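Category: Workplace Automation > Members' List > Messages

Subject: Re: Automation of the wash-up area at the Udby kitchen, staff questions

To all subscribers,

The Bondico working group thanks members for their replies to the notice circulated last month. Several of the points raised concern the same matter, and the group has agreed to answer them in one message. The passage which prompted most of the correspondence is repeated for convenience.

> The notice states that clearing the sinks at Udby will be "shared" between
> the kitchen assistants and the new arm. Our members would like to know what
> shared means. At present two assistants are on wash-up at each sitting, and
> they decide between themselves who scrapes, who rinses and who stacks. If
> the arm takes the sink, does one of them go to the serving counter? At what
> grade? We should also like to know who is answerable when something is
> broken or left in the basin at the end of a shift.

The group's answers are set out under the headings that follow.

1. Scope of the work

The arm supplied under the Brullance contract is to be used for one part of wash-up only: lifting small items out of the sink and placing them on the counter beside it. It will not handle knives, glass or anything containing hot liquid. Scraping, loading the machine, drying and putting away remain with the assistants, as does the cleaning of the sink itself.

The task is being prepared in simulation before any equipment is fitted at Udby. The modelled sink is a dark grey basin set beside a pale marble counter, with a single-lever tap at the edge. Members who work at a steel sink have asked whether this matters. The group has put the question to the supplier and has requested that the Udby layout be modelled before the trial. The view from the gripper, with its two fingers apart over the basin and a small orange item near the right-hand one, gives an indication of how close to the tap and the basin wall the work is done.
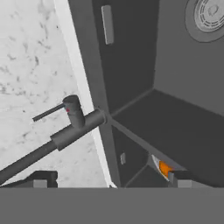 2. Staffing and grades

There will continue to be 2 assistants on wash-up at each sitting for the whole of the trial. No post is to be moved to the serving counter on account of the arm. Should the employer wish to change this afterwards, the usual period of consultation applies, and the matter must come back to this list before a decision is taken.

Assistants who are asked to start, stop or reset the arm will be carrying out a duty that is not in their present job description. The group's position is that this duty should be paid. The employer has accepted the principle but has not yet offered a rate.

3. Training

Each assistant will receive 7 hours of training in paid time. The Chauvin site, where a similar arrangement was introduced, gave its training after the equipment had arrived, and the assistants there reported that they learned most of it from one another during service. The group has asked that training at Udby be completed at least 14 days before the first sitting at which the arm is used.

4. Breakages and responsibility

A breakage caused while the arm is in operation will be entered in the kitchen log under the equipment and not against the name of the assistant on duty. The assistant may stop the arm at any time and need not give a reason. At the end of the shift the basin is to be checked by hand, as now.

5. Records

Members asked whether pictures taken by the arm's camera could be used to judge the speed of staff. The draft agreement says that they may not. The group considers the wording weak and has proposed a replacement, a copy of which may be requested from the list office under reference 545.

The trial is expected to begin in August. Comments on the draft should be sent to the list and not to individual members of the group, in order that all subscribers may read them. Replies which quote the whole of this message will be trimmed by the moderators.

For the Bondico working group
April 2, 2022

This site uses cookies to remember your list settings. Accept | Manage choices

Contact the list office | Copyright Bondico | Back to top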